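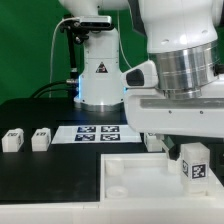

Schwarze Tischplatte, grüne Wand.

Lob der matten Tischplatte

Seit Mai arbeite ich an einem matten schwarzen Tisch, und ich möchte ihn verteidigen. Meine Bekannten finden ihn traurig. Sie sagen, ein Arbeitstisch soll hell sein, am besten aus Holz, damit man gute Laune bekommt. Ich habe zwanzig Jahre an hellen Tischen gesessen und kann sagen: Die Laune kam nicht vom Tisch.

Eine matte Fläche wirft das Licht der Lampe kaum zurück. Das klingt nach wenig, aber wer am Abend kleine Teile sortiert, wird mich verstehen. Auf meinem alten Tisch, einem glänzenden Modell von Clasness, hatte ich immer einen weißen Fleck vor den Augen, und genau in diesem Fleck lag die Schraube, die ich suchte. Jetzt sehe ich sie sofort. Auch ein weißes Tablett hat auf Schwarz eine klare Kante, und man stellt nichts mehr halb daneben.

Natürlich gibt es Nachteile. Staub sieht man nach einer Stunde, Fingerabdrücke noch früher. Ich wische jeden Morgen mit einem feuchten Tuch, ohne Mittel, und bin in 45 Sekunden fertig. Früher habe ich einmal in der Woche gewischt und geglaubt, der Tisch sei sauber. Er war es wohl nicht -- er hat es nur besser versteckt.

Über die Wand dahinter streite ich weniger gern. Viele streichen sie weiß oder grau, weil sie Angst vor der Farbe haben. Ich finde ein kräftiges Grün richtig, wenn es gleichmäßig ist und kein Regal davor hängt. Das Auge braucht beim Arbeiten eine Stelle, an der nichts steht. Im Katalog von Parkska gibt es 1554 Artikel für die Wand über dem Schreibtisch, Haken, Leisten, Körbchen. Ich habe neun davon gekauft und alle wieder abgeschraubt.

Mit den Kabeln bin ich noch nicht zufrieden. Dicke schwarze Kabel stören mich auf einer schwarzen Platte kaum, dünne helle dagegen sehr. Man sollte sie in der Farbe des Tisches kaufen können, aber im Geschäft bekomme ich meistens nur Weiß. Bis dahin führe ich sie hinten entlang und schaue nach vorn.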